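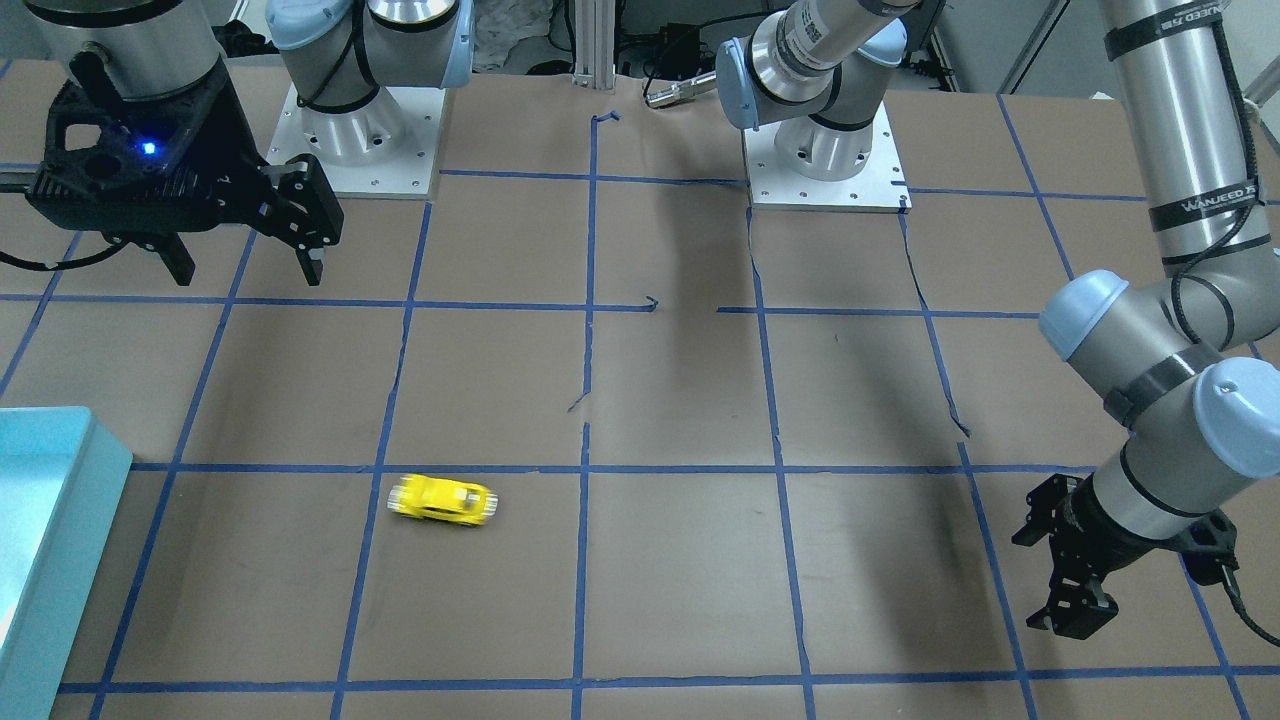

Blue painter's tape dividing brown paper into rectangular cells.

Clorlow, Dec 13, 2020 -- The covered market at Clorlow will reopen in spring with a new floor plan that replaces the current mix of stall sizes with a single standard cell. The plan reduces the number of pitches from 167 to a figure to be set once the fire inspection is complete, and widens the two main aisles along their full length.

The market operator, Hundel, published the layout in October together with a drainage survey of the hall. The survey found that water from the fish and flower sections collects at the north end, where the floor was raised during an earlier repair. Under the new plan both sections move to the south end, next to the existing floor drains. Dry goods and clothing take their place.
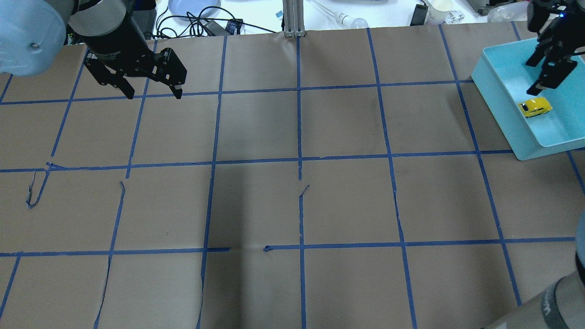 Rents will be charged per cell. A trader may take adjoining cells, but may not share one with another business, a practice common under the old rules. Hundel says the change will simplify electrical metering, with each cell receiving its own outlet and breaker. The surveying firm Poduval counted 928 separate extension leads and adapters in the hall during its inspection and listed them as the main fire risk.

Cabling will run overhead on steel trays. The electrical contract, which covers roughly 760 yards of tray, has gone to Stitar. Work begins in January and will be carried out at night so that the east side of the hall can stay open on trading days.
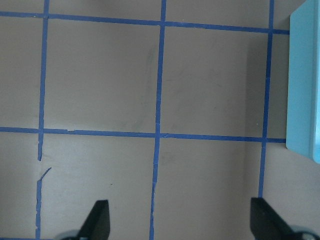
Traders have objected to the position of the loading doors. Both sit on the west wall, and stalls on the far side would have to bring stock across the main aisles before opening. Hundel has offered an earlier access time for those stalls but has not agreed to a third door, citing the load on the wall above.

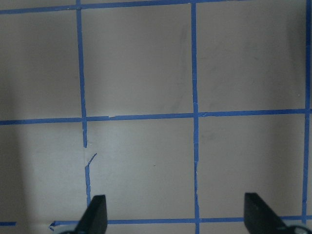
Permanent floor marking is the last item in the schedule. The specification calls for painted lines on sealed concrete, with a tolerance of half an inch over the length of a row. Tape is ruled out for the final marking, even though it is quick to lay by hand. A run made from more than one piece can show a small step at the join, as in the middle strip here, and an end that is not pressed flat can curl up from the surface. Lines will be set out from fixed points on the columns and checked before the paint is applied.

Written comments on the layout can be left at the market office. Applications for cells open once the final number is published -- existing traders will be placed first.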